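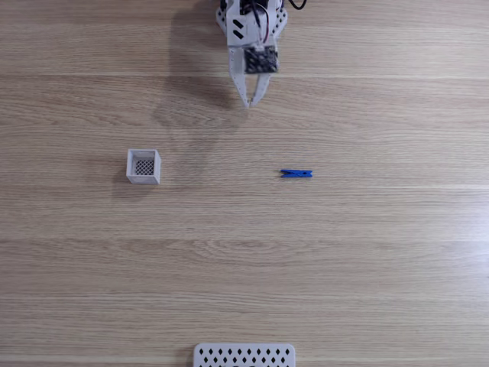 Re: [home-auto] Can any of these do chores yet?

> We looked at the Drerkora arm for the packing bench at Flusdale. Sales
> says it will sort small parts and fold towels. Has anyone run one for
> a full shift? The quote was $3,866 with one gripper.

Not a full shift, no. Ours has been on small pickups since April. The job is one clothespin into one small container, and the arm goes back to start before the next try. Best run so far is 95 good drops out of 149. Most of the misses are at the grasp. A pin lying flat on the table gives two narrow fingers very little to hold.

Towels I would not count on. We tried 6 and gave up.

For sorting at a bench I'd wait, or ask them to run your own parts before you pay. A person is still much faster at this.

The Jesach fingers may fit the same mount. I haven't tried them.

Recent threads
Hassanpour controller drops USB
Dishwasher loading, any progress?
Wanted: used bench arm
Cable routing at the wrist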